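Moving Into Your First Rented Flat: talk notes, Lakstead Library, 7pm

Hello everyone, thanks for coming out! I'm Lorraine, and I've moved house 13 times (yes, really, ask my poor mum).
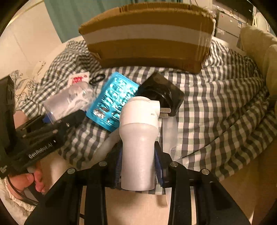

1. Before you sign

Start with the Metow story. I fell for the bay window, never ran a tap, and spent all winter washing my hair in a dribble. So: run the taps, flush the loo, open every cupboard. Ask who pays the water bill.
Pause here, someone always has a worse one.

2. Money

My last deposit was almost £700 and I got every penny back, mainly by being a nuisance with the inventory. Read it with a pen in your hand. If it says "good condition" and there's a scorch mark on the worktop, write the scorch mark in and get it initialled.
Hand round Ezequiel's budget sheet. (Front row, pass them back please!)

3. The first night

Pack one bag you can find in the dark – kettle, mugs, loo roll, bedding, phone charger. Make the bed first. I didn't in Wike and ended up asleep on a heap of coats.

4. Neighbours

Knock and say hello early on. Tell the one about Ebuka and the drum kit if there's time, skip it if we're past 8.

Questions, then tea at the back. Leaflets by the door, help yourselves.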